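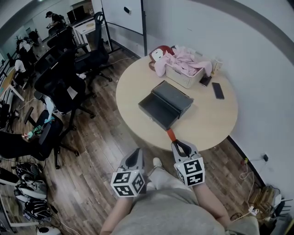

Eine Puppe mit roten Haaren und ein Korb mit rosafarbenem Stoff auf dem runden Tisch.

Ostap Kravchuk hat neun Jahre lang Kriminalromane geschrieben, sechs davon sind erschienen, alle mit derselben Ermittlerin. Im Februar kommt nun »Druna« heraus, und darin gibt es weder eine Leiche noch einen Kommissar. Es ist ein Familienroman über drei Generationen in einem Dorf am Fluss, das einem Stausee weichen soll. Der Verlag Hollalent bringt ihn als Taschenbuch und als E-Book.

»Ich wollte keinen Abschied von der Reihe«, sagt Kravchuk. »Zeva Henriques ist auserzählt, jedenfalls vorläufig. Im letzten Band hat sie gekündigt, und ich wusste beim besten Willen nicht, was sie am nächsten Morgen tun würde. Da habe ich sie in Ruhe gelassen.«

Den Stoff für das neue Buch hatte er schon länger in der Schublade. Ursprünglich war es eine Erzählung von 20 Seiten, geschrieben für eine Anthologie, die nie zustande kam. Beim Wiederlesen gefiel ihm nur noch die Großmutter, die sich weigert, ihre Obstbäume zählen zu lassen. Mit ihr hat er von vorn begonnen.

Die Umstellung sei ihm schwergefallen. »Beim Krimi weiß ich, dass spätestens nach 100 Seiten etwas passieren muss, sonst legen die Leute das Buch weg. Hier saß ich in der Küche dieser Frau und ließ sie Pflaumen entsteinen. Ich habe ständig gedacht, jetzt muss doch jemand an die Tür klopfen.« In der ersten Fassung klopfte tatsächlich jemand. Die Lektorin strich die Szene, und mit ihr ein ganzes Kapitel über einen verschwundenen Landvermesser.

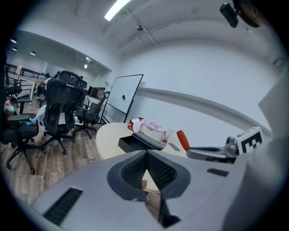

Geschrieben hat Kravchuk wie immer früh, von fünf Uhr bis halb neun, danach geht er zur Arbeit in ein Übersetzungsbüro. Einen Plan gab es diesmal nicht. Für die Krimis hatte er Tabellen mit Uhrzeiten und Alibis, für »Druna« nur ein Heft mit Sätzen, die er irgendwo gehört hatte. »Ein paar stammen von meiner Tante. Sie weiß davon und möchte nicht genannt werden.«

Das Dorf im Roman steht auf keiner Karte. Wer nach Vorbildern fragt, bekommt eine knappe Antwort: »Es gibt genug Täler, in denen das so gewesen ist. Ich habe mir aus mehreren etwas genommen. Die Kirche ist von mir, die ist mir auch ein bisschen zu groß geraten.«

Ob die Leser der Reihe mitgehen, kann er nicht einschätzen. Einige haben ihm nach der Ankündigung geschrieben, überwiegend freundlich. Ein Mann wollte wissen, ob Zeva Henriques wenigstens in einem Nebensatz vorkomme. »Kommt sie nicht«, sagt Kravchuk. »Aber auf einem Markt kauft eine Frau Schuhe, die ihr gefallen hätten.«

Für das Frühjahr sind Lesungen geplant, die Orte will Hollalent noch bekannt geben. Parallel arbeitet er an einer Sammlung kurzer Texte. Zwei davon sind Krimis.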